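Home | What We Do | Prices | About Us | Contact

About Telter

Hi! I'm Myfanwy Gwynne, and I started Telter because I couldn't walk past a junk drawer. I mean that pretty literally. I'd be at a friend's house for dinner, somebody would ask me to grab a corkscrew, and twenty minutes later I'd be sitting on the kitchen floor with the whole drawer dumped out on a towel, putting the batteries with the batteries. After enough of those dinners one of my friends told me I should either charge for it or stop. So I charge for it.

Telter is a small sorting and tidying company in Plunthorpe. We don't build closets and we don't paint anything. What we do is the small stuff, all the things that are too good to throw out and too little to have a home. Hairbrushes, toy blocks, pens, keys that don't open anything, lids, hair ties, phone chargers for phones you traded in years ago, game pieces, the good scissors. You know the pile. It's on your stairs right now, or in a tote in the back of the car, or (my personal favorite) in a laundry basket that got filled up in a hurry before company came and never got emptied again.

How it started

I used to work in the office of an elementary school, and part of my job was the lost and found. It was a big wooden crate by the front door and it was awful. Mittens on the bottom, lunch containers on top, one sandal. Parents would come in, look at the crate, sigh, and leave without looking. So one August, before the kids came back, I took everything out and gave each kind of thing its own bin. Hats in one, bottles in one, toys in one, and a shallow one for the tiny things like barrettes and key chains. That was the whole idea! And parents started finding things. A bin you can see the bottom of gets looked in, and I have pretty much built a business on that one sentence.

I ran Telter alone out of my garage for the first 2 years. Then Aldana Painemal came on, first for a single big job (a family moving out of a four-story house, may I never see that attic again) and then for good. Aldana came from a children's library, where she'd spent years putting puzzles back in the right boxes, and she is so much faster than me at anything with pieces. Give her a heap of mixed toy blocks and she'll have it split by kind before I've found my reading glasses. I'm better with bathrooms and kitchens. We've learned to stay out of each other's way.

There are 4 of us now, and we work out of the back half of the old Pritchard building, the brick one across from the tire shop. It has big windows, a terrible parking lot and a very good freight door. The van is called Dido. She was called that when we bought her, it was painted on the dash, and it seemed rude to change it.

What we do with your stuff

People ask me this on the phone all the time, so I'll go through it.

You can have us come to you, or you can send things to us. If we come to you, we'll need a table. A kitchen table is great, a folding table is fine, a bed will do if it has to. We spread out one container at a time and finish it before we open the next one. I know it's tempting to open everything at once and get a good look at the whole disaster, but please don't! It makes everybody tired before lunch.

If you send things to us, Dido picks them up and brings them to the shop, and they get your name and a number on a tag that stays with them from the freight door to the ride home. Nothing gets mixed with anybody else's. We unload into open bins, just a handful of things to a bin, and sort from there.

That first sort is rough on purpose. Grooming things, toys, kitchen, paper, tools, cords, and then a bin for what we call the visitors, meaning anything that obviously wandered in from another room. A hairbrush in with the toys is a visitor. So is a toy block in the bathroom drawer. Every house has them, and they're kind of my favorite part of the job, because you can tell a lot about a morning from where the hairbrush ended up. (It's in the toys when somebody small wouldn't hold still. I raised two of them, I know.)

The second sort is slower. Toy blocks go by type first and color last, if at all. I'm going to get letters about this, but sorting blocks by color looks gorgeous for one afternoon and then a kid needs a certain size and has to dig through all the red ones and all the yellow ones to find it. Big blocks with big blocks, little ones with little ones. If your kid is a color kid, tell us and we'll do it by color, and Aldana will be secretly thrilled.

Brushes get their own pile. Round brushes, flat brushes, combs, the little travel ones. We pull the hair out, wash the ones that can be washed, and let them dry with the bristles down on a towel so water doesn't sit in the base. Most families have far more brushes than heads. We won't toss any for you, but we'll line them up and you can pick.

Then you get a list, and you decide what stays. I want to be really clear on that one, as it's the thing people worry about most. We do not throw out your things. We will say "do you need this?" in a hopeful voice, and if you say yes, back it goes.

About the bins

We get so many questions about the bins that I should probably sell them, but I don't. They're plain and open on top. No lids, no labels printed on them, no cute shapes. I went through a basket phase early on and I regret it. Baskets catch on everything, and small stuff hides in the weave. You want smooth sides and a flat bottom, low enough that your hand reaches the floor of it without your elbow going in too.

Gray is good. I used to buy white and every crumb showed, and clear ones made my eyes tired by the afternoon. On a gray bottom a blue brush looks blue and a yellow block looks yellow, and you find what you're after.

And don't fill them. Please. If I could go around Plunthorpe and take a third of the things out of every toy bin in town, I would be a happy woman. Once it's heaped up, the only way to get at the bottom is to tip the lot out on the rug, and then you're back where you started.

Who we work for

Mostly families, with a lot of moves and a lot of new babies. We also do a couple of day cares, a hair salon (the brushes!), and a church nursery that sends us its toy shelf every August and gets it back clean and counted. We've sorted for 400 households so far. The biggest job we ever did was a retired kindergarten teacher's basement, with 2,000 blocks in it by Aldana's tally. She wouldn't let any of us go home until she'd checked it twice. The teacher kept one tub for her grandkids and the rest went to three different classrooms.

We don't do hoarding cleanups, medical waste, or anything with mice in it. I'm sorry about the mice. I tried it once. We're also not the right people for antiques or jewelry, although if we run across an earring in your block bin (it happens) it goes in an envelope with your tag on it and I'll call you the same day.

A few things people like to know before they call

You don't have to tidy up before we come. Everybody does, and then nobody can remember where they put things, so just leave it.

Kids are welcome to help. They're usually very good at it for half an hour, and after that they've found a toy they forgot they owned and we've lost them. That's fine with us.

Dogs are welcome too, but we'd like the chewers in another room while there's small stuff on the table.

If you're sending a box, put anything sharp in a separate bag and write on it in big letters. Aldana has a scar on her thumb from a potato peeler and she'd rather not have a matching one.

You can ask for your things back at any point, sorted or not. Call the shop and we'll bring them over, or you can swing by the freight door and honk.

Coming to see us

The shop's open weekdays, and you're welcome to stop in and see how we work before you hand over your precious heap. Use the side entrance, the front door of the Pritchard building sticks so badly that I've quit fighting it. There's coffee, it isn't great, and there's a jar on the counter of orphan game pieces that people are free to dig through. A man drove over an hour for a missing checker once and went home with it in his shirt pocket, which made my whole week.

If you'd sooner just talk it over, call and ask for me or Aldana. Tell us which room is bugging you the most and whether you've got a table. We'll figure it out from there, and if it's only one drawer - well, one drawer is where I got my start, so don't be shy!

Myfanwy
Page updated August 27, 2023
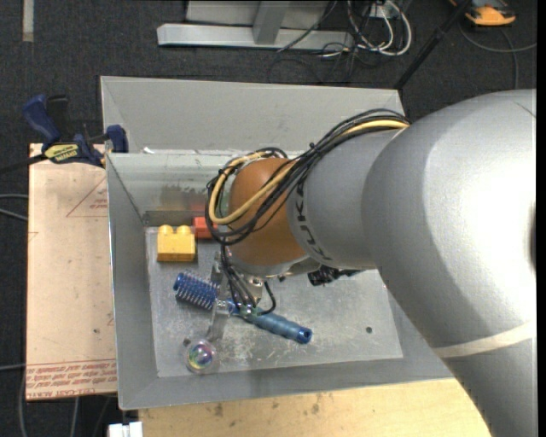 A gray bin on the table: blue round brush, a yellow block and a red one.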